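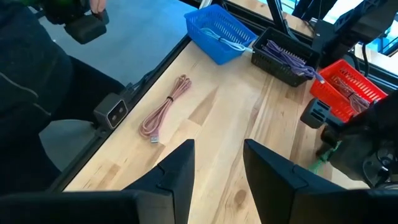
Stories > Short fiction > Drostunmont

The Cable Table

Gwenllian Beddoe had given herself until three o'clock to sort the cables. Her sister was coming then with the van, and whatever was still on the table would go to the recycling center with the old monitors.

The shop had been closed since April. Trovo Repairs, it said on the window, though their uncle's name was Harries and he had never explained where Trovo came from. He had left behind a good workbench, a bad roof and more charging cables than any town the size of Drostunmont could use.

She had set out the baskets first. Blue was for cables that worked. Black was for cables she hadn't tested. Red was for Eleri Morris, who ran the phone stall at the market and said she would take anything with a decent plug on it.

The pink one had been slowing her down. It was braided and neatly coiled, with a twist tie on it, and she had picked it up and put it down several times. Her uncle tied every cable the same way, three loops of the hand and then the tie. She knew this one. It had been behind the counter the summer she worked for him, plugged into the little radio, and he had charged her phone with it every afternoon and told her it was coming out of her wages.

She left it on the wood and started on the purple ones.

There were a lot of purple ones. He had bought them as a lot from a dealer called Nivon, and the invoice was still in the drawer. 230 cables, no returns. He must have sold a few. The rest had been turning up all week, in boxes, in coat pockets, one in the kettle cupboard.

Eleri came early, with her coat still buttoned.
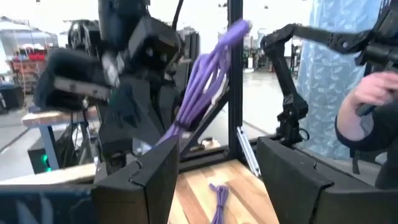 "You've got more of those," Eleri said.

"I've got nothing but those."

"I can't sell purple. I told him that when he bought them." She picked one up anyway and looked at the plug. "Do they work?"

"The ones I've tried do."

Eleri thought about it. "I'll take them all, then. People will buy purple if it's cheap enough." She looked over the rest of the bench. "What about the pink?"

"That one's not going," said Gwenllian.

Eleri nodded and went out to find a box. While she was gone, Gwenllian put the pink cable in her bag, under her scarf. Then she took it out again, undid the tie, and plugged in her phone. It was ten to three. The phone buzzed once and began to charge - slowly, as it always had.

3 comments
421 shares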